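May 31, 1999. Shelf-life notes, Deltdale bench

Seal checks, continued. Vacuum pump on the Dekker chamber is sulking again – took 155 seconds to pull down, then lost it all in two. Saqib Durrani says it's the gasket. He has said so every month since November.
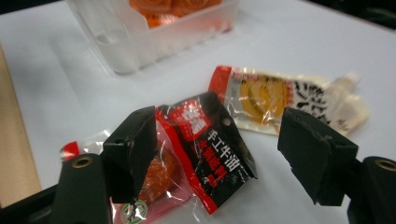
Seal strength
Pouches from the Nundari lot: 87 pulled, most fine. Side seals weaker than top seals, as usual. Arkitz wants the numbers on their own form, with a box for "mood of sample." Left blank.
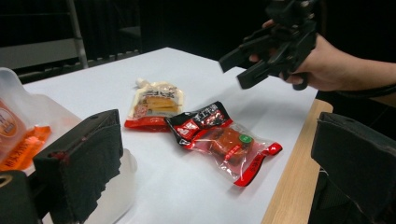 Two sealed packs on the white table; yellow block shows through the window of the rear one.

To do: gasket. Ask who has the good calipers.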